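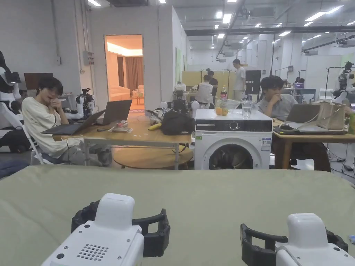
Mindudwoodの優待廃止、みんなどうする?

投稿者:のりしお派
昨日の夕方、引けたあとに出たお知らせ読みました? Mindudwood、株主優待やめるそうです……。9月の権利分が最後で、そのあとは「配当による利益還元に集約」だって。私は200株持っていて、毎年届く買い物券でフライパンとかタオルとか買うのが地味に楽しみだったので、けっこうへこんでます。

で、今朝は寄りからどーんと下げてて、もう画面閉じました。含み益はまだちょっとあるんですが、このまま持っていていいのか、それとも優待目当ての人が投げ終わる前に逃げたほうがいいのか。決算の中身はそんなに悪くなかったと思うんですよね。同じ株持ってる人、どうするつもりか教えてください。

投稿者:麦茶はホット
お仲間です。私も優待族でした。正直、店に行く理由の半分があの券だったので、株を手放したら店にも行かなくなりそう。会社はそのへんわかってるのかなあ。券を使う日ってだいたい券の額より余計に買っちゃうんですよ、レジ横の靴下とか。あれ、会社にとってもおいしい客だったと思うんだけど。

投稿者:kabu_no_ne
優待廃止で怒る人が毎回いるけど、自分は賛成派です。券の印刷と発送にお金をかけて、店が近所にない株主には使い道がなくて、フリマで売られて終わり。それなら現金でくれたほうが公平でしょう。配当を増やすと一緒に書いてあるんだから、むしろ前向きなニュースとして読んでます。今日の下げで買い増しました。

投稿者:のりしお派
kabu_no_neさん、買い増しですか! 強い……。公平って言われるとたしかにそうなんですけど、増やした配当の額、券の分にぜんぜん足りてなくないですか? 200株だと券は700円分が2枚だったんですよ。それが増配で埋まるかというと、電卓たたいてちょっと悲しくなりました。税金も引かれるし。

投稿者:kabu_no_ne
少ない株数の人ほど優待の利回りが高く見える仕組みだったので、そこは損に感じると思います。でもそれって、たくさん持っている株主が小口の人の分を払っていた形でもあるんですよ。ならしただけ、というのが自分の見方です。冷たく聞こえたらすみません。

投稿者:こたつ三号
いや、冷たいというか、その理屈だと小口の株主が減ってもかまわないって話になりません? 小売の会社で株主イコールお客さんって、けっこう大事な財産だと思うんですが。うちの母なんて株のことは何もわからないのに「ここは応援してる店だから」って、ほかの店で買わないようにしてたくらいです。そういう人を切って、浮いたお金でなにをするのか、お知らせには一行も書いてなかったですよね。そこが気に入らない。

投稿者:麦茶はホット
こたつ三号さんのお母さん、理想の株主すぎる。

あと気になったのが、同じ日にこっそり出てた通販子会社Nitleyの件。のれんの減損を出してますよね? 買ったときはあんなに威勢のいい説明会をやってたのに。優待の話でみんな頭に血がのぼってるうちに、一緒に出しちゃえってことじゃないの、と勘ぐってます。

投稿者:kabu_no_ne
減損は現金が出ていくわけではないし、決算発表と同じ日に出るのは普通のことです。隠してはいないと思いますよ。注記にもちゃんと書いてあるし。

投稿者:こたつ三号
普通なのはわかるんですけど、説明資料のいちばん後ろのページの、いちばん小さい字でしたよ。老眼にはつらい。配当を増やしますってほうは表紙の次にでっかく出てたのに。

投稿者:みどりの買い物かご
横から失礼します。前に別の小売の株で、似たようなことがありました。Orkcombeって覚えてる方いますか、日用品のチェーンの。あそこも優待をやめて配当に一本化しますと言って、最初の年はたしかに増配したんです。で、次の年にしれっと元の水準に戻しました。優待はもちろん帰ってこないまま。私はずるずる持ち続けて、結局買値を割ってから売りました。だから「集約します」という言葉はあまり信用していません。配当方針に下限が書いてあるかどうか、そこだけは見たほうがいいです。

投稿者:のりしお派
それ! それが知りたかったです、ありがとうございます。読み直してきたんですが、Mindudwoodのお知らせは「安定的な配当に努めます」としか……。下限みたいな数字は見つけられませんでした。努めますって、ダイエットに努めますと同じにおいがする(笑)

投稿者:kabu_no_ne
配当性向の目安は中期計画のほうに載っています。お知らせだけ見ると確かにふわっとしてますね。ただ、Orkcombeは当時もう既存店の売上がずっと落ちていたので、同じに並べるのはちょっと違うかなと。Mindudwoodは客数が戻ってきてるので。

投稿者:みどりの買い物かご
客数は戻っていますが、客単価は下がってませんか? 月次を見ると、安売りの月だけ人が増えている感じがします。優待券を持った人が来ていた分も客数に入っているはずで、それがなくなった後の数字を見るまで、私なら買い増しはこわいです。もちろん人それぞれですけど。

投稿者:kabu_no_ne
あー、優待券の来店分は考えていませんでした。それは確かにありますね。月次に券利用の内訳はないので確かめようがないけど、影響ゼロとは言えないか。買い増したばかりなのでちょっと嫌な汗が出てきました。でも売りません。
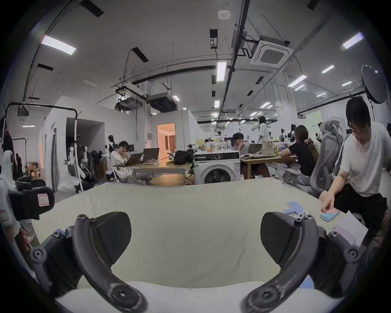
カテゴリ:国内株/小売・優待

投稿者:昼休みの指値
出遅れましたが自分も書かせてください。今朝、全部売りました! 理由は単純で、優待のために買った株だから優待がなくなったら持っている意味がない、それだけです。配当だけで選ぶなら、もっと利回りのいいところがほかにあるし。買った理由が消えたら売る、を守らないと、自分の場合はだいたいあとで泣きます(泣いた銘柄の話は長くなるのでしません)。

投稿者:こたつ三号
潔い。でも寄りで投げると、だいたい一番安いところを引きません? 私は何度もやってます。

投稿者:昼休みの指値
引きましたね、たぶん(笑) そのあと少し戻してたので。でも画面を見ながら仕事するほうが体に悪いです。

投稿者:麦茶はホット
私は半端な持ち方をしているので、9月の権利だけは取って、最後の券を使い切ってから考えようかなと。どうせ下がったあとだし。これって考えが甘いですか?

投稿者:みどりの買い物かご
甘いとは言いませんが、同じことを考える人が多いと、権利を取った次の日にもう一段下げることはありますよ。最後の券の額と、その下げをくらべてどっちが大きいか、ですね。券で買うものが決まっているならまだいいけど、券があるから何か探しに行く、だともったいないかも。

投稿者:麦茶はホット
うっ、完全に「券があるから何か探しに行く」タイプです。

投稿者:のりしお派
私も〜。去年なんて券の期限ぎりぎりに行って、使わない鍋敷き買って帰りました。しかも足が出てる。

投稿者:kabu_no_ne
話は変わりますが、大株主にToprakが入ってきた件は誰も気にしてないんですか? 春の報告書で保有目的が「純投資」になってましたけど、あそこは前からほかの会社にも優待より配当を、と言ってきた投資会社ですよね。自分は今回の廃止、あそこに言われる前に先回りした可能性もあると見ています。もしそうなら次は自社株買いかもしれない。買い増した理由の一つはそれです。

投稿者:こたつ三号
あ、やっと腹の内を見せましたね(笑) 公平がどうのって話より、そっちのほうがずっと納得できます。けど純投資って書いてあるうちは、外からはなんとも言えないでしょう。3か月後に全部売って出ていってるかもしれないし。

投稿者:kabu_no_ne
それはそうです。思惑の話なので、外れたら笑ってください。

投稿者:昼休みの指値
自社株買いが来たら、売った自分が一番笑われるやつ。

投稿者:みどりの買い物かご
大きい株主に気をつかって小さい株主の楽しみを削った、という見え方をするのは確かなので、総会は荒れるかもしれませんね。質問する人はいそう。お土産もなくなって久しいし、会場まで行く気になる人がどれだけいるかわかりませんが。

投稿者:こたつ三号
母が行くって言ってます。冗談抜きで。優待の件を電話で伝えたら「それは社長さんに聞かないと」だそうで。私は付き添いです。有給取ります。

投稿者:のりしお派
お母さま、私の分まで聞いてきてください! Nitleyの通販でも券が使えるようにするって前に言ってた話、あれはどうなったんでしょうって。

みなさんのを読んで、とりあえず今週は売らないことにしました。半分だけ売るのも考えたんですけど、200株の半分だとなんだか中途半端で。中期計画の配当性向のところを今夜ちゃんと読んで、次の月次が出たらもう一回考えます。kabu_no_neさん、中期計画って会社のサイトのどのへんにありました? IRのページで迷子になってます。

投稿者:kabu_no_ne
IRのトップから「経営方針」に入って、下のほうにPDFがあります。「IR資料室」のほうには古い版しか置いてないので注意です。

投稿者:のりしお派
ありました! 古いほうを読むところでした。ありがとうございます〜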